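# Looking after a smartwatch or fitness band at home

Most of what goes wrong with a watch worn all day is dirt, soap or a tired battery. These are the jobs I do on ours, in no special order. Last changed 22nd February.

## Cleaning the strap

Take the strap off before you clean it. Silicone straps can go in a bowl of warm water with one drop of washing-up liquid for 12 minutes. Rub the inside face with your thumb, rinse well and pat dry with a tea towel. Soap left behind the buckle is the usual cause of a sore patch on the wrist.

Woven straps need longer to dry. Press them in a towel and leave them overnight, away from the radiator. I keep a second strap in the drawer for this.

Leather should stay out of the bowl altogether. Wipe it with a barely damp cloth and let it air.

## The back of the watch

Sun cream and hand cream build up over the sensor window, and the heart rate readings start to jump about. A cotton bud dampened with plain water shifts most of it. Don't use kitchen spray, nail varnish remover or anything gritty.

The charging contacts want the same treatment, but dry. Use a clean, soft toothbrush. If the contacts have gone green or brown, rub them gently with a wooden cocktail stick and then brush again. Unplug the charger before you do its pins.

## Charging

- Charge little and often. A top-up while you shower suits most watches better than running them flat.
- Keep the cable off the bed and out of direct sun.
- Putting a watch away for a few months? Leave it half charged and switched off.
- If it won't charge, try another plug, then another cable, then clean the contacts. Do it in that order, as the plug is the quickest to rule out.

My old Terkik band was down to a day and a half by December. Turning off the always-on screen got it back to nearly three days, and I haven't missed it.

## Changing a strap with spring bars

Work on a flat, clear surface with good light. Lay a folded tea towel down first so the glass doesn't get scratched and the bars don't roll off. Push the bar inwards with the forked end of the tool, tip the strap away from the case and let the bar out slowly with a finger over it.
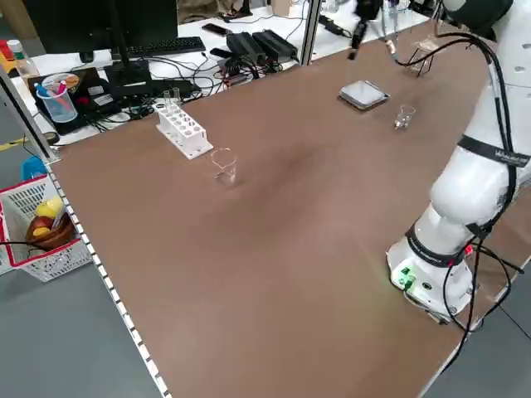 When fitting the new strap, seat one end of the bar in its hole, squeeze the other end in and slide it across until it clicks. Tug both halves firmly before you put the watch on. If a bar is bent, throw it away.

Ville Saarinen wrote in to say that he puts a strip of masking tape along each lug before starting, to save the case from slips. I have tried it on a Turunen with a polished case and it works well. Peel the tape off the same day or it leaves glue.

## Step counts that look wrong

Wear the watch a finger's width above the wrist bone, snug enough that it doesn't slide. Check which wrist is chosen in the settings. Pushing a trolley or a pram will lose you steps whatever you do, because the arm isn't swinging.

To test it, count your own steps on a walk you know. Mine to the post box and back is 1,175 and the band usually comes within 20 or so. A Birnoneo I borrowed gave 582 for the same walk with the strap loose, and was fine once I tightened it by two holes.

## Before you sell it or pass it on

Unpair it from the phone first, then do the factory reset from the watch's own menu. Doing it the other way round can leave the account lock on. Put the charger in the box with it. Most of these chargers only fit one model, and a replacement for the Jirudex took me three weeks to find.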